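Section 4: Finding a home for your Vunero room sensor

By now you will have the base unit plugged in and showing a steady green light, so we come to the part our customers ring us about most often, which is where the little sensor ought to live. Please don't rush this bit. A sensor in a poor spot will give you poor readings for years, and you may well end up blaming the boiler!

1. Take the sensor out of its cardboard sleeve and pull the paper tab from the battery cover. Leave it in the room for 60 minutes before you take any notice of the display, as it needs to settle after its journey.

2. Choose an inside wall if you possibly can. Outside walls are colder, and the sensor will faithfully tell you the temperature of the bricks instead of the room you are sitting in.

3. Keep well away from radiators, standard lamps, television sets and the top of the fridge. Computers give off more warmth than people expect — Gerd Rathjen, who answers our telephone in the mornings, kept his first sensor next to one and wondered all winter why his study was so cosy.

4. Stay clear of windows too, however well they shut. Sunshine and draughts are equally unhelpful.

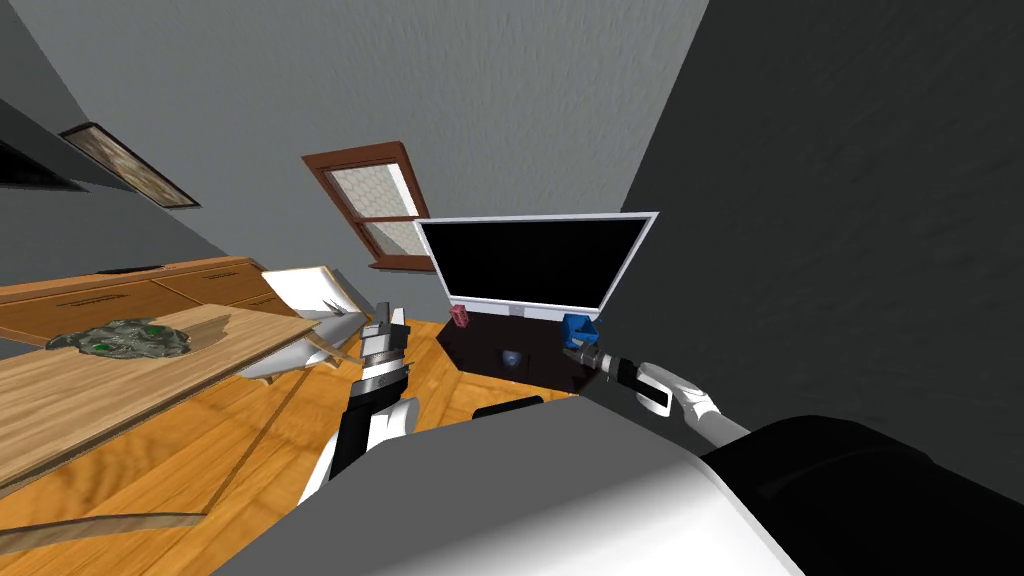 Window in a back wall, with an upper and a lower pane
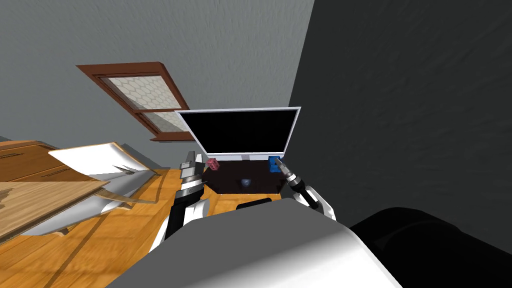
Open laptop on a wooden surface

5. When you have settled on a place, stand the sensor there on its foot for a day or two before you put up the bracket. It costs nothing to change your mind at this stage, and the sticky pads can only be used once.

6. Wipe the wall with a dry cloth, peel the backing from both pads and press the bracket firmly in place for a slow count of 60. Then slide the sensor down until it clicks.

7. Press the button on the side of the sensor. The display should show the letter P, and after a short while the number of the room. If you see E 3 instead, the sensor can't hear the base unit, so do try moving it a little nearer and pressing again.

Note: Freshly painted walls need at least 4 weeks to harden before you use the pads. If you would sooner use screws, there is a paper template inside the back cover of this booklet.

Caution: Never drill directly above or below a socket or light switch, where there may well be a cable behind the plaster. If you are at all unsure, please ask an electrician.

Caution: The battery is small and easily swallowed. Keep spare ones where children can't get at them.

Should you need a longer bracket for a panelled wall, ask your dealer for part number 315. It comes with its own screws and fits all Vunero sensors, including the older round ones.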